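Questions I get about the Jement snack swap

How do I join?
Send me your mailing address and tell me what you can't eat. I'll pair you up before the end of September. We have 259 people on the list right now, which still blows my mind!

What should I put in my box?
Stuff you'd grab at your own corner store. I like 6 small things over one big one (my partner Everett Okafor once got a whole jar of pickles, and he's still talking about it).

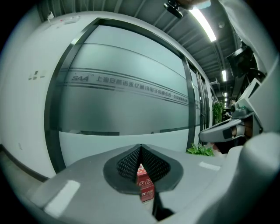
Crackers travel better than chips, by the way, and please skip chocolate if it's hot where you live.

Is there a spending limit?
Nope, but keep it reasonable. Postage adds up fast.

My box never showed up. Now what?
Give it two weeks, then write to me and I'll bug your partner. Alaric Lindqvist keeps a few spare boxes at his place in Balogh, so you won't go without. 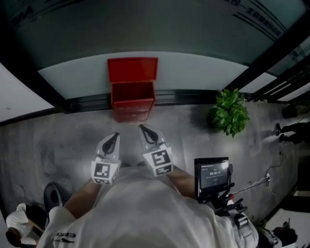 White shirt, concrete floor.

Can kids join?
Sure, with a parent's okay!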